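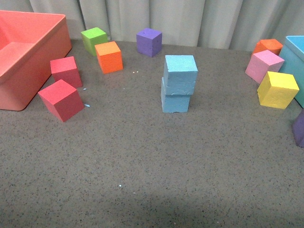 The Pikholm Family Visits Collection

Interviews and letters about waiting for a visitor visa

Hello, and thank you for opening the README first. It covers what is in the folder, how it came to be gathered, and the handful of things we would dearly like you to keep in mind before you quote from it.

The collection holds 124 interview transcripts and 166 letters from 52 families who have, at one time or another, tried to bring a parent, grandparent, brother or sister over for a visit. Most were hoping for something quite small, such as a christening, a wedding, or a fortnight in the spare room with a new baby in the house. Some got their visit at the first try, some after years of forms, and some are still waiting as I write.

It was put together in Pikholm by Catriona MacBrayne (that's me) and Nikola Bošković, with translation by Yiğit Gündoğdu and a great deal of patient checking by Aba Arthur. The Delić reading room gave us a warm place to talk to people and, just as usefully, a kettle.

What's in the folder

transcripts/ has one plain text file per interview. Where someone spoke to us in another language, the original comes first and the English follows in the same file.

letters/ has typed copies of letters to and from visa offices, along with family letters that people chose to share. We kept the spelling as written, crossings-out included, and put those in square brackets.

families.csv has one row per family, with the relationship between host and visitor, the kind of visit planned, the number of applications made and the latest known outcome.

notes.txt is my own running notebook, tidied up a little. Do dip into it if a transcript puzzles you, as I tend to write down who was in and out of the room and whether the baby woke up.

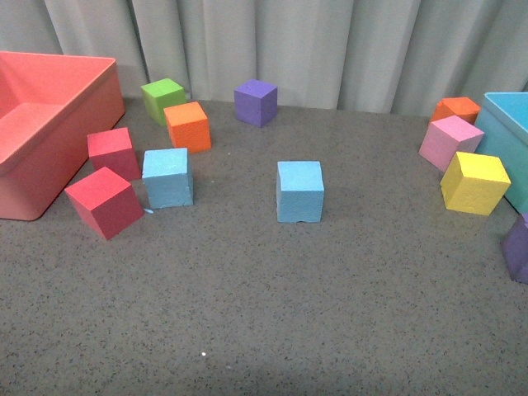 Reading time for this page: 4 minutes

How we gathered it

We started with people we knew, and they passed us on to cousins and neighbours, so please don't treat the families as a fair sample of anybody who has ever applied. There are far more grandmothers than grandfathers in here. People who gave up early are thin on the ground too, and I'm sorry about that, as their stories would have been worth having!

Interviews were mostly held in kitchens, with a few over the phone late in the evening to suit relatives in other time zones. We asked everybody the same opening question (who were you hoping would come?) and after that we let them wander. The longest gap between a first interview and a follow-up is 30 months. Follow-ups carry the same family number with a letter after it, so 17b is the second talk with family 17.

Names and places

All family names have been changed, and so have the names of streets, schools and employers. Two towns, Urner and Brarnutier, stand in for real ones wherever they turn up. Dates of birth are cut down to the year. If you think you recognise somebody, please keep it to yourself and drop us a line, and we'll see whether the file needs another going over.

Outcomes

The outcome column in families.csv takes one of five values: granted, refused, withdrawn, waiting, unknown. "Refused" means the most recent application was refused, even where an earlier one had gone through. Rok Obradović pointed out that the first release mixed up "withdrawn" and "unknown" for several families, and this was put right in the November release. If you downloaded it before then, do fetch a fresh copy of that one file. The transcripts are unchanged.

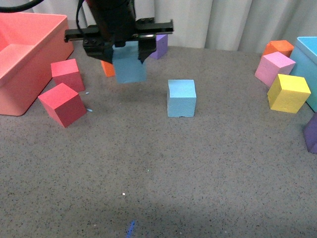 Light blue foam cube, with orange and purple cubes behind.

Using the collection

You are welcome to use it for teaching, research and writing, so long as you name the collection and leave the changed names as they are. Please don't try to match families to public records. Nothing in here is legal advice, and the rules people describe are the rules as they understood them at the time, which may well have moved on.

Known gaps

Family 31 has letters but no interview. The translation of 44a is a first draft, and Yiğit would be glad of a second pair of eyes. A few letters have lost their last page, and those are marked at the foot of the file.

Corrections and questions can go to Nikola or to me through the Delić reading room desk. We're slow in the summer but we do answer.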